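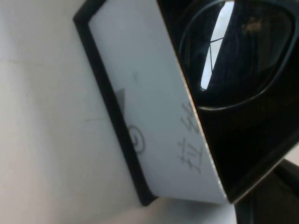
Scuff lines on a pale table top, how to remove?

lashari_home
I moved to a flat in Pollmont in August and the table has a smooth matte top, off-white. After 2 weeks of work on it I see thin faint lines. I tried warm water and dish soap, and the lines stay. I do not want to make a shiny place on it. What should I use?

Vero17
Please try first a white school eraser. Rub softly along the line, then wipe with a damp cloth. If it does not help, put a little baking soda on the cloth, but test it in a corner.
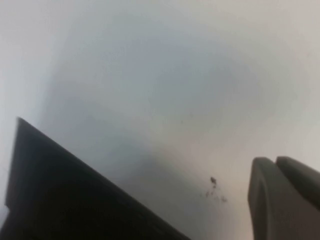
Matte tops take marks from everything you drag on them, so cleaning is only half of the work. I had the same trouble with my desk. Look at what comes near it: a big black thing with a sharp peak and a sloping edge can leave a dark line if you push it and do not lift it. I put felt under all such things.

jaltasgate_938
Sandpaper 600, very light. Worked for me.

Vero17
Please do not sand before you know what the top is made of. A thin coating will not come back.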